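Tedow linear ceiling light – my review after one winter

I bought this light in February for the room where I work, which has a white ceiling with metal decking and open beams. Before it I had two old bulbs and always a shadow on my hands. The box came from Moreira in 4 days, well packed.

The light is long and fluorescent, so it needs a tube. I paid 19 dollars for the tube and I think this is fair. My neighbor Armindo Vieira held the ladder and we finished before lunch. 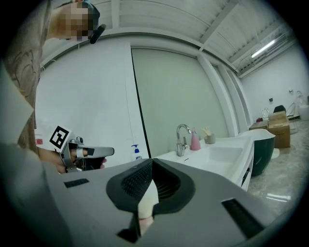 What I like

The light is even and it reaches the white wall very well. On the greenish-gray panel it is softer, but I can still read small labels there. I hear no noise from it, also after 12 hours.

What I like less

The instructions are only drawings, and the third one is hard to understand. The screws were too short for my beams – I had to buy other ones. Also the switch cord is thin.

I give it 4 stars from 5. For a bedroom I would choose something warmer.

Henrique Gouveia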